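Laundry tips, tested and mostly found wanting

Every few months someone sends me a list of laundry hacks, and every few months I try the ones that don't look dangerous. I have an ordinary washing machine, an ordinary amount of washing and no patience for soaking things overnight in a bucket. What follows is what I still do and what I've given up on. If you swear by something I've rubbished, carry on. It's your towels.

Vinegar in the drawer

The claim is that white vinegar softens towels, brightens colours, kills smells and cleans the machine as it goes. That is a lot to ask of something you put on chips.

I did a month with vinegar in the softener compartment and a month with nothing in it at all. The vinegar towels were a bit less stiff. My sister, who was handed one of each without being told which was which, picked the wrong one as the softer. There was no smell of vinegar afterwards, I'll give it that. But makers of machines vary in what they say about vinegar and rubber seals, so look in your own manual before making a habit of it. I've gone back to nothing. Leaving softener out altogether did more for my towels than putting anything in.

Vinegar and bicarbonate of soda together

Still doing the rounds. They fizz, you feel you've achieved something, and what you are left with is slightly salty water. If you want to use one of them, use one of them.

Bicarb by itself is all right for a smelly sports bag: shake it in dry, leave it overnight, hoover it out. In the wash I could see no difference whatever.

The dry towel in the tumble dryer

You add one dry bath towel to a wet load and it is supposed to cut the drying time. I thought this was nonsense and I was half wrong. With a small load of shirts it did finish sooner, provided I took the towel out after a quarter of an hour. With a full load it made the drum more crowded and everything came out creased and faintly damp in the middle. Small loads only, then, and you've got a damp towel to hang up at the end of it.

Tennis balls

They bounce, they thump, they help a duvet or a padded coat keep its loft. They do nothing for a load of jeans. The new-tennis-ball smell does get into things, so use old ones, and not the ones the dog has had.

How much detergent

Less than you're using, very likely. The line on the cap is hard to see and most of us pour until it looks like enough. I was given a jug of Tastley concentrated liquid and its cap had three lines inside, all the same blue as the cap. I went over the lowest one with a permanent marker and that has been the most useful laundry tip of the year.

Signs of too much: foam still sitting in the door after the last rinse, dark clothes with pale smears, towels that feel waxy. Run the load again with no detergent and see whether you get suds. I did, twice.

If you have hard water you will need more than I do. Your water company will generally tell you how hard yours is if you put your postcode into its website. Go by the hard water dose on the packet and then try creeping down from there.

Cold washes

I'm mostly in favour. Ordinary clothes that have been worn for a day at a desk don't need sixty degrees. Where I part company with the enthusiasts is on tea towels, dishcloths, bedding after somebody has been ill and anything belonging to a toddler. Those go in hot.

A machine that only ever does cold washes will begin to smell. Once a month run it hot and empty, with a scoop of ordinary powder (powder, as liquid has no bleach in it). You can buy special tablets for the purpose. I bought a box of Fostico ones, seven in a pack, and got through them all. The machine smelt clean. Then I used powder for the next seven months and the machine smelt clean. Make of that what you like.

The filter

You do have to do this one. There's usually a small flap low down at the front, and behind it a plug that unscrews. Switch the machine off at the wall first and wait until any hot water has cooled. Put down an old towel and a roasting tin, because more water comes out than you expect, and undo the plug slowly.

In mine: a hair grip, two coins, a sock so small it can only have come with the house, and a quantity of grey sludge I won't go into. Every three months is fine if you don't have pets. Check the plug is properly tight before the next wash. I say this as a person with a stained kitchen ceiling underneath her utility room.

The door seal

Wipe it round with a dry cloth after the last load of the day, getting a finger down into the fold. Leave the door ajar. That's the whole tip. I've seen it stretched out to a video of eleven minutes.

If there are black spots already, a cloth with a little diluted bleach laid along the fold for an hour will shift the newer ones. Wear gloves, open a window, keep it well away from vinegar and rinse with an empty cycle. Old spots are in the rubber for good and you can either live with them or have a new seal fitted.
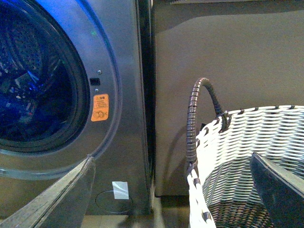

Baskets, bags and sorting

There are people who sort into five. I sort into two, dark and not dark, and nothing dreadful has happened. New red things and new indigo things go in alone for the first couple of washes. The colour catcher sheets do pick up dye - mine come out pink or grey - but I've never been able to show that the dye would otherwise have landed on a shirt. I use one when I'm nervous.

As for what you carry it all in, any basket will do if air can get through the sides. A lidded bin with solid walls turns a wet flannel into a science project by the weekend. I paid too much for a Garba folding hamper on the promise that it would "neutralise odour". The lining came away in January and it neutralised nothing. Wet things want hanging over the side of the bath until they are dry, whatever your hamper says about itself.

Mesh bags for tights and bras are worth having. Do up the zip all the way and tuck the tag in. For odd socks I have tried bags, pegs, safety pins and a plastic clip made specially, and I now buy seven pairs of the same black sock.

Stain tips, quickly

Hairspray on ink: it used to work when hairspray was mostly alcohol. Some of it still is. Surgical spirit is cheaper and does the same job. Try it on an inside seam first.

White wine on red wine: a waste of a glass. Blot, cold water, blot, washing-up liquid, blot again.

Salt on red wine: soaks some up if you're very quick. It then has to be got out of the carpet.

Chalk on grease: yes, to my annoyance. Rub it in, leave it ten minutes, brush off, dab on washing-up liquid and wash as usual. Cornflour does the same.

Toothpaste on anything: no. You'll have a stain with toothpaste in it.

Hot water on blood: certainly not. Cold water and patience, and then an ordinary biological detergent.

Is it cheaper at night?

Only if you're on a tariff that says so. A reader, Rafsan Kumarasinghe, wrote in to say he'd been setting his machine for two in the morning for years before he looked at his bill and found he was paying one flat rate all day. He'd been hanging out shirts at six for no reason. Read the bill first. There is a fire safety argument against running it while you're asleep in any case, and I'd put the dryer ahead of the washer on that score.

Spin speed is where the saving is if you own a dryer. My Havo has a top spin of 1422, an odd number that I've checked against the sticker more than once, and towels done at full tilt come out of the drum a good deal lighter than they do at 700. I weighed a bath towel after each and there were 327 grams in it. That's water the dryer would have had to heat off. Linen and anything with a crease you'd rather not iron should stay on the lower speed.

Hanging out

Shirts by the hem, upside down, pegs at the side seams. Jumpers flat. Jeans inside out with the pockets pulled through, or the pockets will still be wet tomorrow.

A heated airer is good in a small flat if you throw a sheet over the top, and the cheap sort seems to be as warm as the dear sort. Open the window a crack while it's on. If you've got condensation running down the glass your washing isn't the only thing that's wet.

Ice cubes in the dryer to take creases out: I tried three, with one shirt. It took out some of the creases. So does hanging it in the bathroom while you have a shower, and you were going to have the shower anyway.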